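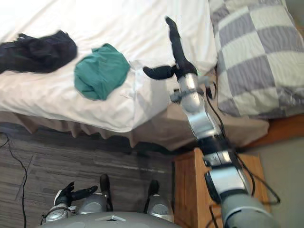
Right arm over the bed, seen from the head camera. Black cloth and green cloth on the sheet.

Wokico Bedside Set

README, version 3
June 12, 2018

What it is

Wokico is a two-arm robot built in a shared workshop. This set holds recordings of it working with cloth on a bed. The first parts were cut in April. The set has 147 episodes, each stored in its own folder with video from the head camera, joint positions for both arms, and gripper commands.

The build files are kept separately under the name Primus. You do not need them to read the data, but the joint names come from there, so keep the joint list from Primus open if you plan to replay anything.

Setup

The robot stands at the side of the bed and reaches over it from above. The bed has a white sheet and a beige bed skirt. There is a checkered pillow at one end and a wooden nightstand next to the bed. The floor is gray carpet tile.

The head camera looks down, so the robot's own torso and feet show at the bottom of the picture. We did not crop them out. If your model picks up on the feet, mask the bottom of each picture before training.

Cables run along the outside of the right arm. They move when the arm moves and can pass in front of the nightstand. Treat them as part of the arm when you make masks.

Items

Cloth items are soft and dark or mid-toned, chosen to stand out from the sheet. Some episodes also have a thin clear plastic sheet on the bed. It lies nearly flat and is hard to find by color alone. Label files call it "film". Episodes with film are marked in the index, and 16 of them have labels checked by a second person.

Items are left crumpled at the start unless the episode note says "flat".

Folder layout

episodes/ – one folder per episode, numbered from 001
labels/ – item outlines for selected frames
index.csv – episode number, items, start state, result
calib/ – camera and arm calibration
tools/ – scripts for playback and export

Playback

Run the script play.py in tools with an episode number. It opens the video and draws the joint values underneath. Add the flag --slow to step one frame at a time. The export script writes plain CSV and PNG files. A full export needs 233 GB free, so export single episodes first.

Calibration

There are two calibration files, beron_a and beron_b, named after the bench where the arm was set up. Use beron_a for episodes 001 to 090 and beron_b for the rest. The wrist was taken apart and put back together between them, and the offsets changed. Mixing the files puts the gripper in the wrong place over the mattress.

Result column

"done" – the item ended where the episode note asked for it
"part" – the item moved but did not get there
"none" – the gripper closed on nothing or on the sheet only
"stop" – stopped by hand

Stopped episodes are kept. They are short, and a few have no useful motion after the first reach.

Known problems

Time stamps for the left gripper run behind the video in the early episodes. The export script corrects this, but the raw files do not.

The gripper fingers are black. Over black cloth the outline labels are less exact, and we would not use them to measure finger position.

One bed, one room, one robot. Do not expect a model trained on this alone to work on other furniture.

Changes

Version 3: film labels added, index rebuilt, beron_b file replaced.
Version 2: left gripper commands added.
Version 1: first release to workshop members.

Use

Free for study and hobby work. Please name the Wokico Bedside Set if you publish results. For other uses, write to the Evangelista workshop through the contact page. Corrections to labels are welcome – send the episode number and the frame number.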